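Ticket 1447
Subject: Cold room 2 not holding setpoint overnight
Site: Rattanakul Orchard, packing shed
Equipment: Benumari evaporator and condensing unit, Plokov controller
Opened by: Ketsara Nuchit
Opened: March 2, 2019
Status: Monitoring

Problem as reported
Room 2 is set to 33 F. Display reads 33 to 34 through the day and climbs after midnight. High temperature alarm at 38 F tripped on three nights running, then cleared by itself before the morning crew came in. Room 1 is on the same model of controller and has no alarms. Contents of room 2 are Fuji and Gold Rush in bins, all picked last fall, plus boxed fruit for the farm market. Nothing has been moved out yet.

Checked on site
Door gasket: intact, closes flat, paper test passes on all four sides.
Strip curtain: one strip missing on the left. Not enough to explain the rise with the door shut.
Condenser coil: dusty, brushed out. Head pressure normal afterward.
Sight glass: clear, no bubbles.
Evaporator fans: both running.
Evaporator coil: solid ice on the lower third, return side. Upper part frosted evenly.
Drain line: open, heat tape warm.

Controller log
Pulled the log by USB, almost 3000 lines. Defrost is scheduled four times a day. The 6 AM, noon and 6 PM cycles end on coil temperature as they should. The midnight cycle ends on time limit every night, and the fans restart right away with the coil still iced. Room temperature starts up from that point.

Time limit was set to 600 seconds. Room 1 is set to 1800. The parameter list taped inside the panel door also says 1800. The log shows the value was changed in February, on the same date the Andetti technician replaced the coil sensor. Probably went back to the default when the new sensor type was selected.

Work done
Shut down refrigeration, ran a manual defrost with fans off until the coil was clear to the bottom row. Took two cycles.
Set defrost time limit to 1800 seconds.
Set fan delay after defrost to 2 minutes. It was 0.

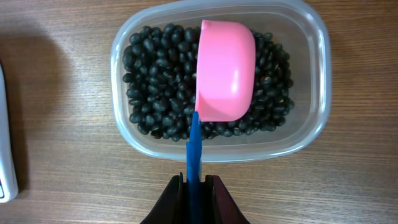 Saved the parameters to the USB stick and printed a new list for the panel door. The old list is in the binder.

Coil sensor reads 32 F in an ice bath, so the replacement sensor is fine and stays in.

Still open
Replace missing curtain strip, 8 inch, low temperature grade. Not in stock at the shed.
Ask Andetti to note parameter resets on the service sheet.
Pull the log again after seven nights. If the midnight cycle ends on temperature every time, close the ticket. If it ends on time limit again, check amp draw on the lower heater.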